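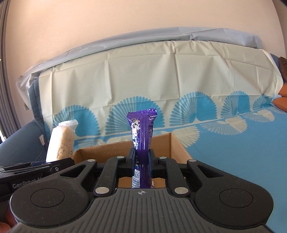 Could you pick up a bag of chips without crunching a single one? Your fingers can! They feel how hard they're squeezing and stop in time. Robots have to learn that, and the Elemano kit from Marmont lets people do the teaching.

The kit is a pair of grippers you hold in your hands. Each one has two jaws that open and close like a crab's claw. You pick things up with the jaws, a camera records what you do, and later a robot studies the recording (a bit like watching a soccer video before practice).

Snacks make great lessons! Some are stiff, some are puffy, and the wrappers are slippery and shiny. A robot needs to see lots of them, so a beginner lesson in the kit has 100 pickups, and each one takes just a few seconds.

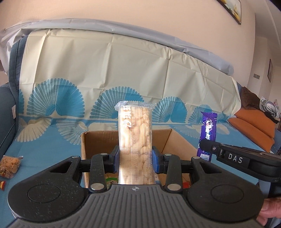
Got it! Two blue fingers hold a puffy snack in a clear wrapper.

Try it at home: use kitchen tongs to move 6 wrapped snacks into a box. Go slowly. Now try it with your other hand. Harder, right?

Word to know
Gripper: the part of a robot that grabs and holds things.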